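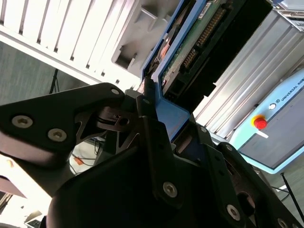 Search the archive Search Go

Reading time: 2 minutes

From: Ebony McAlister
To: teaching-by-hand list
Subject: Re: drive removal, hand guiding or remote?

On Wednesday Benedek Fülöp wrote:

> We are starting on hard drives at Sinemdale next month. The drives come
> out in their carriers and go into a tray. Did you teach yours by pushing
> the arm about, or from a remote handset? And how many goes did you
> record before it was any use? Archie thinks 2000, I hope he is wrong.
>
> Benedek

Benedek,

Both, and we ended up mostly with remote. Pushing the arm by hand is fine for the approach and for getting people used to where the joints can go. The trouble comes at the pull. With your hands on the arm you put your own weight into the carrier, the force readings include you, and you tend to stand where the wrist camera can see your sleeve. We threw out 47 recordings for sleeves alone.

With the remote handset the operator sits to one side and works from the wrist view. It is slower for the first day or two. Sunee Mahawong was quicker by remote than by hand by the end of her first week, and Đức Trình never was, so it depends on the person.

On numbers, we have 900 good ones for the Dirus carriers. Archie's 2000 would be nearer if you mix carrier types from the start, so don't. Do one type, get it working, then add the next.

A few things I would do again:

Grip the carrier frame and keep the fingers off the circuit board. The operators need telling this more than once.

Record the drive at steep angles as well as level. Ours only had level ones to begin with and the arm was lost as soon as a drive tipped in the fingers.

Keep the failed pulls in a separate folder. We used them later - Limsakul wanted them for the slip detector.

Have a second person within reach of the stop button during remote sessions. The operator is looking at a screen.

I have not tried the Gultach handset so can't help with that part of your earlier mail. I can send our operator sheet if you want it, two pages, a bit out of date on the tray positions.

Ebony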